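Learning to like my own handwriting again

So I've been writing letters. On paper, with a stamp and everything! It started in January, when my phone told me how many hours I'd spent looking at it that week and I felt a bit ill. I dug out a box of stationery I'd been given years ago (cream paper, slightly yellow at the folds now) and decided I'd write to people until the box was empty. There were 200 sheets in there. I am not going to finish the box anytime soon.

The first letter went to my aunt in Lukthorpe and it was terrible. I hadn't written more than a grocery list by hand since college, and my hand cramped up before I got to the bottom of page one. The loops all leaned different ways. I crossed out the word "necessary" three times and then wrote "needed" instead, and she still called me up to say how much she loved it and that she couldn't read the second half.
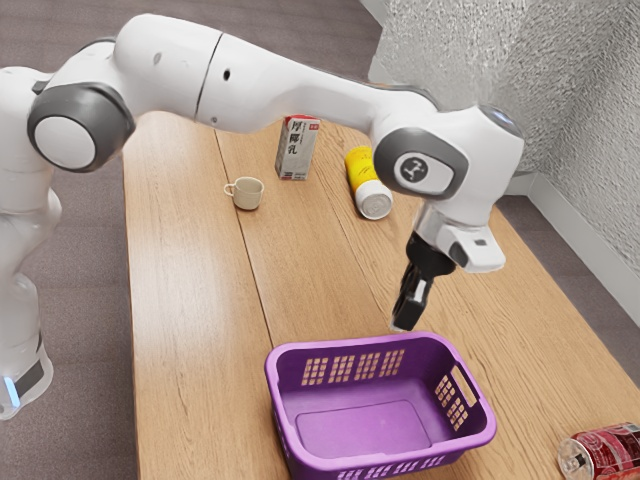
After that phone call I figured I'd better slow down. I write fast because I type fast, and my brain thinks the pen should keep up. It can't! What helped was giving myself one page a night, after dinner, with no goal except that my aunt should be able to read the thing. I also switched from ballpoint to a cheap felt tip, which drags a little on the paper and makes you take your time. A real fountain pen is on the wish list but I've seen what I do to shirt pockets.

Then there's the question of what to say. In a text you can send "lol same" and that counts as keeping in touch. A letter with "lol same" in it looks insane. My old roommate Sibusiso Tshabalala wrote back to my first one with four full pages, mostly about a fence dispute with his neighbor, and I've never been so gripped by anything in my life. I have since written twice asking for news of the fence. He is dragging it out on purpose, I'm sure of it.

I've gotten better at the small stuff because of him. He'll spend half a page on a bus driver or a bad sandwich, and it works, so now I keep a scrap of paper in my coat and jot down things that would make a decent paragraph. Last Monday I had 12 things on it. Nine of them were about the weather, but still.
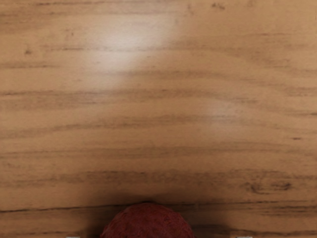

Lined paper or plain is the thing I go back and forth on most. Plain looks lovely and my sentences slide downhill on it, every time, like they're trying to get off the page. I tried putting a ruled sheet underneath but the cream stuff is too thick to see through. Then I noticed that the grain in a wooden tabletop can do some of the job, when it runs mostly left to right like that, in bands of honey and darker brown. Line up the edge of the sheet with one of the bands and at least you start out straight. My last letter only drooped at the very end, where I was squeezing in a P.S.

Stamps, by the way, go faster than you'd think. I bought a sheet of the bird ones and used up all the good birds first, so everyone I write to this month is getting the same grumpy duck. If you want to be one of them, send me your address. I owe my aunt a reply tonight and she's asked for bigger letters.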